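What is a screenplay?

A screenplay is the written plan for a movie. It lists each place, each action and each line a character speaks. One page usually equals one minute on screen.

Océane Fortin wrote "Widness" in 70 pages. Its hero drives a tow truck in Davedholm and has a secret – he was once a judge.

Every new place gets a heading in capital letters, such as INT. GARAGE – NIGHT. INT. means inside.
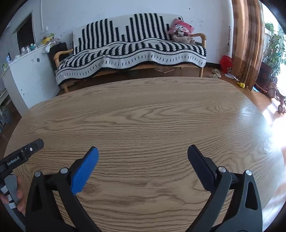

EXT. means outside. Spoken lines go under the character's name, near the middle of the page.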